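Open Day at the Rurkomby Workshop

Visitors came to the Rurkomby workshop on 22nd April to see the two-arm handling cell at work. Doors opened at 3 and the last group left well after closing time. Places were limited to 40, so some people who asked in March had to be put on a waiting list. A second date will be posted on this page when it is set.

Danai Papadakis opened the afternoon with a short talk on how the cell was put together and what it has been used for since it moved over from the Skindelgate site. She also explained the safety rules for standing near the arms. Groups of 8 then went through to the floor.

Anil Rai ran the demonstrations. The program was called Chambi, and it covered picking up thin, clear parts, which are hard for cameras to find and easy to scratch. Visitors asked most about grip force and about how long it takes to teach the arms a new part. Rai said that depends on the part, and that clear ones take the longest.

Holalance provided the coffee and sandwiches in the front office. Thanks also to everyone who filled in a comment card. Several of you asked for more time on the floor and less talk at the start, and we will plan the next one that way.

Gallery
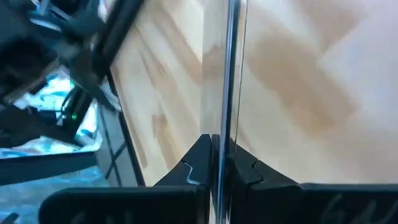 A thin clear sheet held upright between the fingertips, with part of another arm at upper left.

To ask for a print, write to the workshop office and quote gallery number 1703.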